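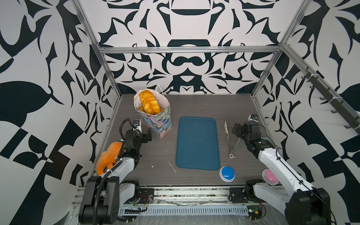 Frequently Asked Questions: The Grutness Two-Arm Study

What does the study examine?
The study asks whether a policy trained with frequent changes of wall covering will carry over to a setting it has not met before. The table and both arms remain the same throughout.

How much data was collected?
The training set holds 1,583 episodes recorded with 21 wall patterns. A further 454 episodes were set aside for evaluation and were not used in training.

Are the wrist cameras required?
Yes. Policies trained without them did poorly on tasks involving bags, where the opening is often hidden from the fixed view.

Which objects are included?
Everyday items – trays, push buttons, paper bags and bread among them. The full list is supplied with the data.

May outside groups use the data?
Requests are reviewed each January. Applicants should write to Pacita Quiambao at the Mangubat Laboratory. Questions on the evaluation method should be directed to Efren Espiritu.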